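Teeränder in Tassen – Natron oder Spülmaschine?

jaanus_r
Ich trinke fünf Becher Schwarztee am Tag, innen wird alles braun. Was nehmt ihr?
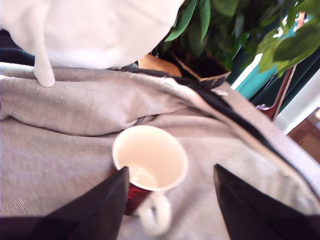 Bisher nehme ich Natron mit wenig Wasser, 30 Minuten einwirken lassen, dann auswischen.

mitsuko2114
Natron zerkratzt auf Dauer die Glasur. Zitronensäure reicht.

hderkach
Stimmt so nicht, Natron ist weich. Kratzer kommen vom Schwamm.
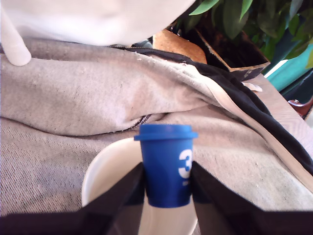
Bei Kunststoff hilft beides wenig – da setzt sich der Tee fest.

mitsuko2114
Bei mir wurde der Rand matt, ohne Schwamm.

jaanus_r
Ich teste beides.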